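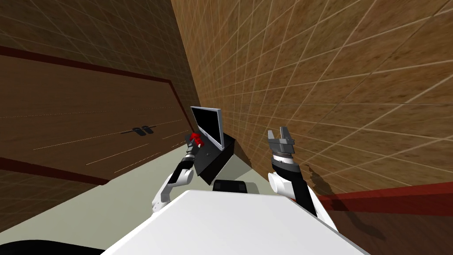
Vatarby Corner Cabinet

Item 726

A low cabinet for a hallway or living room corner. The top is sealed against spills and holds up to 200 pounds. Four adjustable feet level it on uneven floors.

Assembly takes two people and a Phillips screwdriver. Wall bracket included; anchors are sold separately.

Care: wipe with a damp cloth. Do not use bleach.

Ships in two boxes from our Gosling warehouse. Restock expected in April.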